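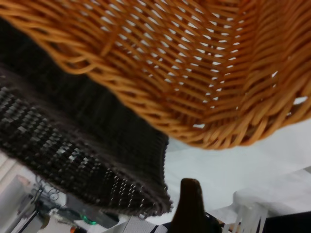 Storage and Organising > Entryways > Wicker for winter woollies, yes or no?

Print this thread | E-mail to a friend | 14 replies | 713 views

Posted by hallstand_hal, August

I have reached the age where I have opinions on baskets, so here I am. Our hallway bench has a wicker basket that holds beanies, scarves, gloves and whatever the dog has most recently been told not to have. It's the orangey honey-coloured kind with a fat rolled rim. Looks lovely. Eats knitwear.

Every time I pull out something dark and knitted it comes away with a loop hanging off it. Last Friday it was my good black scarf, which had survived two winters in Hobart and a washing machine, and lost to a basket. My partner says the basket is fine and I yank. I say a basket should be able to cope with a bit of yanking.

Do I line it, sand it, or put it out on the nature strip?

Share (3) | Report

Reply from mothball_queen

Line it. Old pillowcase, elastic round the top, fold it over the rim. Took me one episode of a baking show. Use a white one so you can find the black gloves at the bottom, otherwise you're feeling around in there like a vet.

Reply from tidyish

Your partner is right, sorry. Wicker doesn't grab, people drag. Lift the thing out from the top and it won't catch. I've had mine since uni and my cardigans are in one piece.

Reply from hallstand_hal

I've read this aloud to the household and I would like it noted that you have made my evening worse.

Reply from brolgabeach

What's it made of, though? There's wicker and there's wicker. Real cane splits as it dries and you get those little whiskers on the inside. The plastic stuff is smooth but it goes brittle in the sun and then it's worse than cane. Run a pair of old stockings over the inside and wherever they catch, that's your culprit. Nip it with side cutters and give it a rub with fine paper.

Reply from shelf_respect

Get rid of it and buy a Sollus tub. Solid sides, wipes clean, two handles. I did our whole mudroom in them with the Plandance labels and we haven't lost a mitt since.

Reply from mothball_queen

And it looks like a mudroom in a dental clinic. Some of us want a hallway.

Reply from shelf_respect

Some of us want gloves with all five fingers. Also damp wool needs to dry BEFORE it goes in any container, wicker or not. We have a rack.

Reply from brolgabeach

Of course you have a rack.

Comments (2) | Share

Reply from ekico_refugee

Putting in a word for the open weave. We swapped baskets for Ekico lidded boxes one winter, shoved everything in after a wet footy match and forgot about it. I won't describe the smell, but we repainted. A basket with gaps in it breathes. You don't get that from a tub, and a thick liner kills it too. If you're going to line it use muslin or something equally thin.

Reply from mothball_queen

Pillowcase cotton is thin! My pillowcases are so thin you can read through them.

Reply from tidyish

Nobody has mentioned the actual problem, which is anything with sparkle. My mother-in-law gave me a black beanie with silvery bits through it and it hooks onto everything. The basket, the couch, a man on the 428 bus. Plain wool is no trouble. If it glitters, it gets its own drawer.

Reply from hallstand_hal

Update for the three people following this at 9 pm. Did the stockings test. Caught in two spots, both just under the rim, exactly where my hand comes up with a fistful of scarf. Clipped them, sanded them with 80 grit because that's what was in the shed.

Reply from brolgabeach

80?? I said fine paper. That's for floorboards.

Reply from hallstand_hal

It was 80 or a nail file. I then used the nail file. It's a Fukuda one and it did a better job than the sandpaper, so there's a tip for somebody. Also pulled the loop back through the scarf with a crochet hook, and if you stand in the kitchen doorway and squint, it's a scarf again.

Liner is going in on the weekend. White pillowcase. The partner has asked that I record here that I have also agreed to stop yanking. I've agreed to consider it.

Reply from shelf_respect

Sollus tubs are on special, just saying.

Share (6) | E-mail this thread | Print

hallstand_hal has made 2,000 posts in Storage and Organising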